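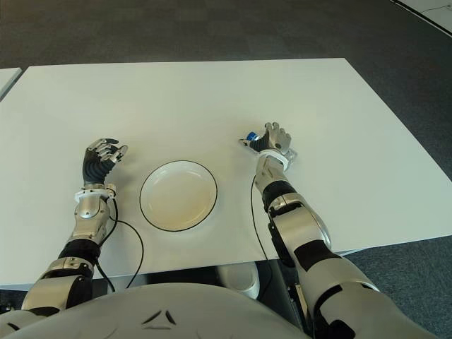 07/12/2023

I have been on a soup kick since spring, which I know is the wrong way around. Everybody else is grilling and I'm standing over a pot of broth with the window open. But cold soup! Summer soup! I had no idea how much of it there was until I started looking, and now I can't stop talking about it, so you all get to hear it too.

It started with cucumbers. The produce stand out on the Closlow road had them in a bin by the register, five for a couple of dollars, and I bought ten because I don't do things halfway. By the end of the week I was out of ideas. Salad, pickles, more salad, cucumber in water like a fancy dentist's office. Then I remembered an old spiral-bound cookbook from the Prundik church sale that I'd never cooked from, and there it was on page 51 — cold cucumber soup with buttermilk and dill.

I made it that same night. You peel and seed the cucumbers, salt them, let them sit in a colander for a half hour, then blend them with buttermilk, a small clove of garlic, a handful of dill and a good squeeze of lemon. That's the whole thing. The book says to chill it for two hours and I lasted maybe forty minutes. I had three bowls. I would have had four but I wanted some for lunch.

A few notes if you try it. Don't skip the salting, or it gets watery by the next day. Go easy on the garlic, because raw garlic gets louder overnight (I learned that on batch two, and so did everyone I talked to that day). And if you only have plain yogurt, thin it with a little milk and keep going. It comes out thicker and more tart and I think I might like it better.

After that I went looking for more. The cookbook has 286 recipes in it and only a handful are cold soups, but they're all so different from each other. There's a beet one that is the pinkest food I've ever made. There's one with melon and mint that I was sure I'd hate, and I didn't hate it, though it's closer to a drink than a dinner. There's a tomato one with stale bread blended in, and that's the one I'd make for company. It needs really ripe tomatoes, the kind that are a day away from being a problem. Olive oil goes in last, slowly, with the blender running, and the color changes from red to this soft orange. I made my sister come into the kitchen and watch.

The one failure so far was a cold potato and leek soup. I boiled the potatoes and then put them in the blender, and if you've ever done that you know what happened. Glue! Real, stretchy wallpaper paste. Next time I'm pushing them through the strainer by hand, even if it takes all evening.

Something I've gotten picky about is salt. Cold food needs more of it than hot food does. You can season a soup perfectly while it's warm, put it in the fridge, and pull out something that tastes like nothing at all. So now I taste everything again right before it goes on the table, and I almost always add another pinch and a bit more lemon or vinegar.

Toppings are where I have the most fun. Toasted bread cubes, chopped egg, radish slices, chives, the crumbs from the bottom of a bag of potato chips (try it on the cucumber one before you judge me). I like to put everything out in little piles on a cutting board so people can make a mess of their own. My nephew put nothing but chips in his and ate the whole thing with a fork.

I drove up to the Hadgu farm market last weekend for more dill and came home with sorrel, which I've never cooked with. It's sour, almost like green apple, and the woman at the stand told me her family eats it in a cold soup with potatoes and sour cream. So that's next. If it's good I'll write down the amounts, and if it's bad I'll write that down too — I have a whole notebook going now, with splatters on it and everything.

By August there should be sweet corn, and I already have plans for that. If you have a cold corn soup you love, please leave it in the comments. I'm also looking for anything with avocado that stays green until the next day, because mine went brown by breakfast.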